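Workshop > Notebooks > Sound > Mistton, reel work
Search this notebook Go

2018-05-05

Footsteps for Mistton, second pass. Present: me, Jintana, and Chaiwat in the afternoon.

We started again with the marsh sequence, because the director did not like the first version. Her note was that the creature sounds like a man in boots. She is right. I had put too much heel in it. A heel gives the ear a size and a weight immediately, and then the audience knows what is walking before the film wants them to know.

Tried today, in this order:

Wet chamois on the stone slab. Good attack, but it dries too fast and after a minute it squeaks.

Bread dough in a plastic bag, pressed with the palm. Very nice for the slow steps. Too soft for the run, it disappears under the wind track.

Celery inside the wet chamois, twisted. Jintana's idea. We kept this for the moment when it turns its head. It should be used one time only in the film. I wrote this also on the cue sheet so I will not forget.

Levels: high-pass moved from 100 to 60 and then back to 100 again. At 60 we hear the truck ramp outside. The boost at 253 Hz is from the old session and I don't remember why I did it, so I left it until I can ask Ratree. The wide microphone was at 300 cm for the distant steps, and this gives us enough room sound without adding reverb. The close one peaked twice. Takes 2 and 5 are not usable.

The picture edit is still moving. Chaiwat brought the new cut and the marsh is now six seconds shorter, which means the third scream comes before the lantern goes out. I think it was scarier when it came after. He agrees but the producer wants to reach the house earlier. So all cues after the lantern must slide, and I have over 300 regions in that session. I will do it by hand in small groups — last time the automatic conform moved the door slams to the wrong scene and we found it only at the mix.

We watched the opening of Stullow again in the break, only for the sound. It is almost silent for the first minutes, one drip and a far dog. The monster is not heard at all before the well. I would like to propose the same for our first reel: take away the growl under the titles. Bohumila will be against it, she likes that growl.

To do: ask Ratree about the EQ. Print the new cue sheet. New chamois, the large size. Breathing for the tunnel is not started.

Last updated by Yaryna Sydorenko
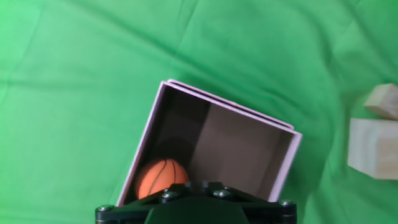

Should the creature's breathing be recorded in the same session as its steps?

Better to keep them separate. The breathing needs a performer with a rested voice and a very close microphone, and the pace of the breath is easier to decide when the steps are already locked to the new cut.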